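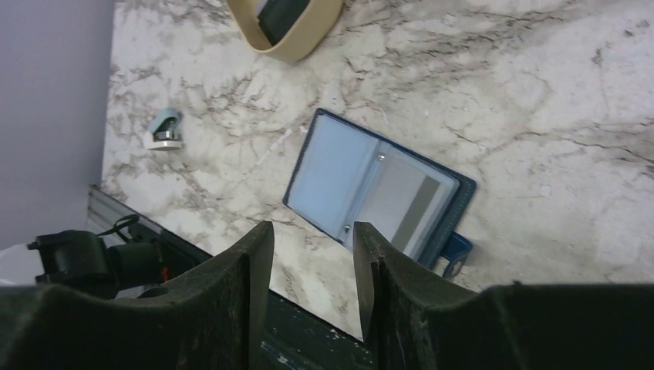
Odside arm: the fingers are closing better now

In August the arm project at the Odside workshop got its second pair of fingers. The first pair was too soft at the tips and bent outward when we asked them to hold anything flat. The new ones were molded in Lerkton and have a squared tip, and I am quite happy with them.

For practice we use small things from our pockets and drawers. The navy card holder is the hardest of them. When it lies open on the marble, there is very little height to grip, so the arm must come down low and take it from the side. The strap tab with the snap gives one more place to try.

We made 188 attempts with the old fingers and will do 500 with the new ones, to compare fairly. Cable routing is still a problem – the loop by the wrist should be shorter, but then it pulls when the last joint turns. If you have a good idea for this, please write it on the sheet next to the Vasness cabinet.

The wrist camera mount, drawn by Žukauskas, needs 3 screws of a longer size. Please do not take them from the box marked "arm".

The next build evening starts at 7 p.m., and new members can come without signing up.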